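About Pistari
2 min read · 8 comments

Pistari is a small robotics shop in Dirnberg. We teach two-arm robots to do bench work, mostly pouring and measuring. Ailbhe Ó Néill runs the arms, Akosua Aryee runs safety. Everyone sweeps.

People ask about June, so it goes on this page. Left gripper lost its force reading in the middle of a pour. Kept squeezing. Cup cracked, liquid under the mounting base, a bad connector in the wrist cable found two days later. No one hurt. Arm should of stopped by itself and it didn't.

We pulled 400 hours of logs. The fault had shown up 210 times before that, always short, always cleared. We weren't looking.

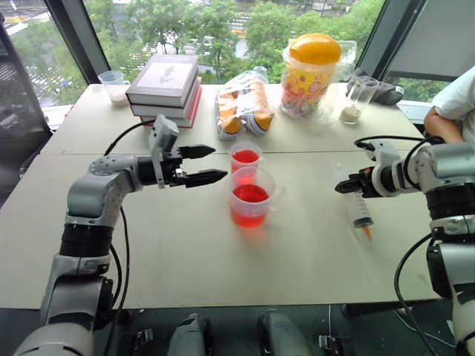
What changed

Lost signal now means full stop, both arms. No auto restart, a person has to clear it. Wrist cables checked every morning, by hand, before power on. Red liquid for pour work, so spills show. Akosua can shut down any job and doesnt need to ask.

Full fault report is free, write to the office and ask for number 1293. Skumton, our first customer, read it and stayed.

Shares: 210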